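Asgate Home & Garage Forum > Storage and Organizing > Straps and ties

Thread: Hook and loop strap by the roll, or precut?

dzapata
Posted Jul 5, 2020

I'm redoing the cord wall in my shop. I have extension cords, two air hoses and a pile of chargers, and most of it is held together with twist ties and old rubber bands. I want to switch everything over to narrow black strap and be done with it.

The choice is between a roll of Sekell that I cut myself and the precut Giline ties with the slot in one end. The roll is cheaper per foot. The precut ones are quicker. My main question is stiffness. The last strap I bought had a backing so stiff that it wouldn't wrap anything thinner than a garden hose. I now hold a piece at both ends and push the ends toward each other before I buy more of it. If it folds into a sharp crease, I put it back. If it bends in a smooth curve, I'll take it.
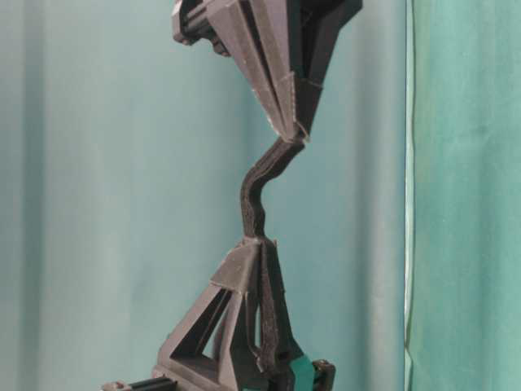
The cords are all 12 gauge or thinner, so the wraps are small. What are people using, and how long does it last before the hooks fill up?

Domingo Zapata

baptiste_st
Posted July 2020

Roll, every time. I bought 17 yards and I'm still using it. Cut it square with good scissors and it won't fray much. For chargers I cut 5 inches. For the big orange cords I cut 12 and leave one end on the cord all the time so it doesn't end up on the floor.

Don't cut it all at once. You'll guess the lengths wrong.

Nabil Ghanem
Posted July 2020

I'd go the other way. I tried the roll first. Without a slot there is nothing to hold the strap to the cord when you open it, and I was picking straps up off the garage floor all summer. The Giline ties stay put. Yes, you pay more. For one wall of cords the difference is the price of lunch.

I also don't think your bend check tells you much. Every strap bends fine when it's new. What matters is whether it goes stiff in a cold garage.

dzapata
Posted July 2020

Mine is heated, so cold isn't the problem. Lint might be. The last set picked up everything in the shop, and after one season it barely held. I tried picking it clean with a pin and gave up halfway down the first one. Dark strap shows every speck too, but I'm not changing colors over that.

I can cut a slot in the roll stuff with a hobby knife if I have to. This is the width I have in mind. I'd want the same width for everything on the wall.

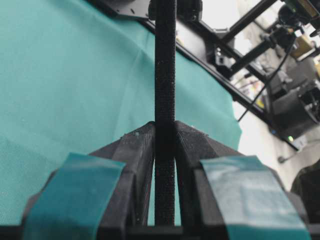 Nabil Ghanem
Posted July 2020

If you do cut your own slots, keep them short and stay well back from the end. Mine tore out because I went too close. A stiff toothbrush works better than a pin for lint. Brush along the length and close the strap on itself when it isn't holding anything.

I still say buy the precut.

baptiste_st
Posted July 2020

You can stitch the end to the cord side of the loop instead of cutting a slot. Two passes with heavy thread. I did all of my air hose straps like that and none have let go.

Also, nobody needs one width for everything. Go wider on the hoses.

dzapata
Posted July 2020

OK, wider on the hoses makes sense. I'll get one roll of the Sekell and one pack of Giline for the chargers and see which one I reach for. Does the stitching snag on the hooks?

baptiste_st
Posted July 2020

A little, if you leave long tails. Trim them close.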